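Bullard Hall, third floor
Daytime room assistant wanted (part time)

Hutis is looking for one room assistant for our shared workroom on the third floor of Bullard Hall, on Ellery Street. The position is 14 hours per week and it begins in November. The contract is for six months, and it can be prolonged one time if both sides wish so.

About the place

Hutis rents out work places to small technical groups who need a good table, good light and a quiet neighbor. We have nearly 40 members at present. Some come every day, others only when they have something to build or to measure. The third floor was renovated before we moved in, and the members like it mostly for the ceiling and the light. It is a white room with a white slatted ceiling and fluorescent lamps, and you can work there on small parts also in the dark months without a desk lamp.

The members take care of their own work. What we are missing is a person who takes care of the room itself.

What you will do

Open the room in the morning at 8 and switch on the lights and the ventilation.
Walk through the room once before noon and once before you leave, and bring back to the shelves the things which were left on the shared tables.
Keep the list of loaned tools. The list is on paper, in the green folder, and we would like that it stays on paper.
Report lamps that are flickering or dead to the building office. You do not change them yourself, the ceiling is too high for our ladder.
Dust the vent grilles that you can reach from the floor. This is done every two weeks.
Receive parcels and put them on the shelf of the correct member.
Prepare the room for the evening course, which means moving the tables to the wall and putting out 14 chairs.
Order tape, paper towels, batteries and coffee when they become few. Coffee is the most urgent of these, according to the members.

You will not be asked to repair machines or to supervise the work of members. If somebody asks you for this, please send them to the office.

What we expect

You are a tidy person and you notice when something is not in its place. You can lift a box of 40 pounds, or you know how to use the cart. You speak enough English to talk with members from many countries. For most of us it is the second or third language, so please don't be afraid of mistakes. You are comfortable to be in a room where people are concentrating and do not always say good morning.

Experience in a library, a school, a store room or a theater is welcome but we do not require it. A diploma is not needed.

What is also important: the room is bright the whole day. A former assistant found this tiring for the eyes, and we prefer to tell it before. You can take your breaks in the small kitchen on the second floor, where the light is softer and there is a window to the yard.

What we offer

The pay is according to the Hutis table for assistants, step two, and we send the table to everyone who applies. You get a monthly bus pass and lunch on the days when you work more than six hours. The hours can be divided on three or four mornings — we decide this together in the first week. After the first month you may also use a table in the room for your own projects, outside of your working hours, without fee.

The loan list and the parcel shelf are organized with Otico, our booking system. You will get an introduction of one hour, and it is not difficult.

How to apply

Please send us a short letter, one page is enough, and tell us which mornings are possible for you. A photo is not necessary. Write also if you would like to see the room first — we show it gladly, mornings between 9 and 11. Ask at the desk on the ground floor for room 58.

We answer every letter, but it can take up to two weeks. Applications are accepted until the position is filled.

Hutis, Office for Rooms and Members
Bullard Hall, Ellery Street
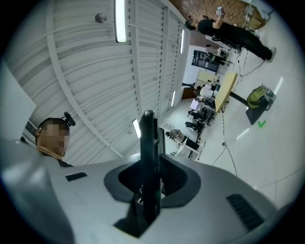

The ceiling and lamps in the workroom, third floor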